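Slab edge detail at sunken bedroom wing - Mendura house
Residential Details board, 9 replies, showing first 5

flarnard_ch
September 23, 2023
Working drawings for a single-story house with the bedroom wing set 5 feet below grade.

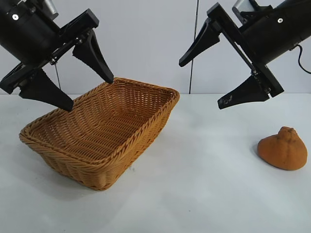 The structural set shows the upper slab bearing directly on the retaining wall with no thermal break. Wall is poured concrete, waterproofed outside, 90 mm of rigid insulation on the outer face. The insulation stops at the underside of the slab. I want to carry it up past the slab edge to meet the wall insulation above. The engineer says leave it. Opinions?

boonmee_t
Carry it up. If it stops at the underside you have bare concrete at the edge and a cold strip along the bedroom ceiling. We had condensation on that line at the Arroyo job the first December.

Nevham
Depends on the cladding. With brick above, the ledge has to bear on something, and foam is not it. I would insulate the inside face for the top 300 mm and accept the loss.

boonmee_t
Inside insulation at that spot makes the concrete colder. You are moving the condensation behind the drywall where it can't be seen.

Nevham
Only if air gets to it. Closed cell, taped, sealed to the slab soffit. I have detailed it that way for years with no callbacks.

rklinhom
What is above grade, framing or masonry? The two of you are answering different questions.

flarnard_ch
Framing, with vertical wood siding on battens. No brick. Overall wall above is 109 mm wider than the concrete below if I keep the insulation continuous, so the siding overhangs.

rklinhom
Then there is no ledge problem. Run it up outside, flash over the top of the waterproofing, and protect the exposed part down to grade with cement board.

Nevham
Agreed for framing - should have been in the first post. Still check the termite inspection gap with your county before you draw it.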